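Talk notes: open day at the Koltis workshop

Start with the hallway. It's an 1895 mill building and the stairs creak like you wouldn't believe! I counted on a quick look and a sandwich, and I stayed until 6. Ask who has been to one of these (show of hands), then first slide.
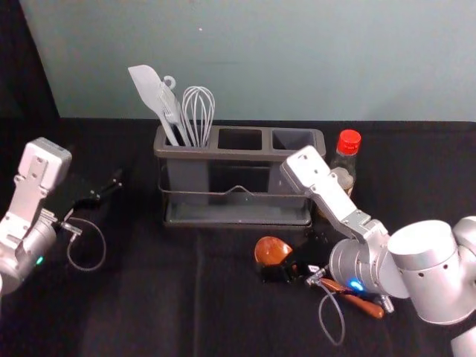

Two arms, one wooden spoon, one caddy.

Let that one sit for a second. People expect a big factory machine behind a fence, and what Koltis put on was kitchen stuff on a black cloth. Oksana Moroz ran the demo and let us shout questions the whole time – mine was about the noise, and no, it's not loud. Mention the crowd, 40 of us packed in behind a rope.

Next slide is the view down at the gripper, with the black fingers wide apart. Point at the screws, the engineers in the room always like the screws.

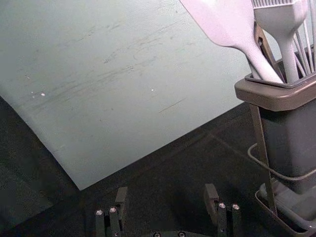 Josué Teixeira wrote to me afterward that he'd have traded the whole tour for ten more minutes at that table, and that next time they should let visitors pick the task. I wrote back that I agree – read his note out if there's time.

Then the holding part. Slow down, I rushed this in rehearsal.
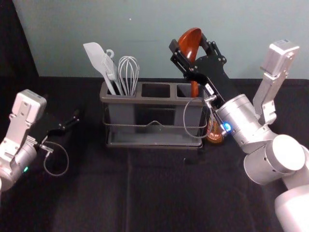

Right arm on the ladle handle, left arm open.

My own takeaway is for our open day at Cordeiro in January. I want one small job people know from home, and I want them close enough to lean in. Simone Quintana thinks we need 3 stations, I'd be happy with one good one. And look how ordinary the props are: a whisk, a spatula, a bottle with a red cap. We could put that together from our break room! Thank Oksana, then questions, and remember to repeat them into the mic.

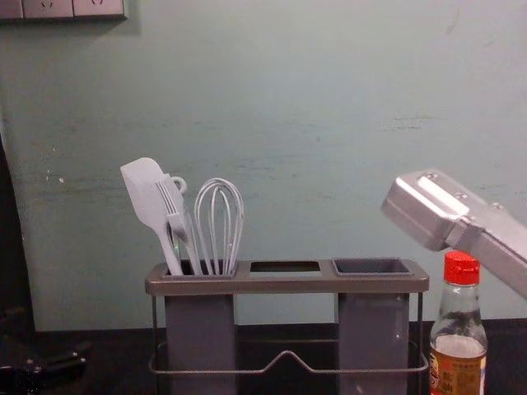

Leftover bit if questions run short: getting there. Take the early bus from Skarnport, the later one was packed. Wear decent shoes for those stairs, and if you want a look at the table, skip the coffee line and go straight in. It helps to know what you're after, and for me that was the whisk and the other tools standing together in the left cup, plain things I use every night. Sign-up sheet for the next visit is with Aparecida Toledo by the door.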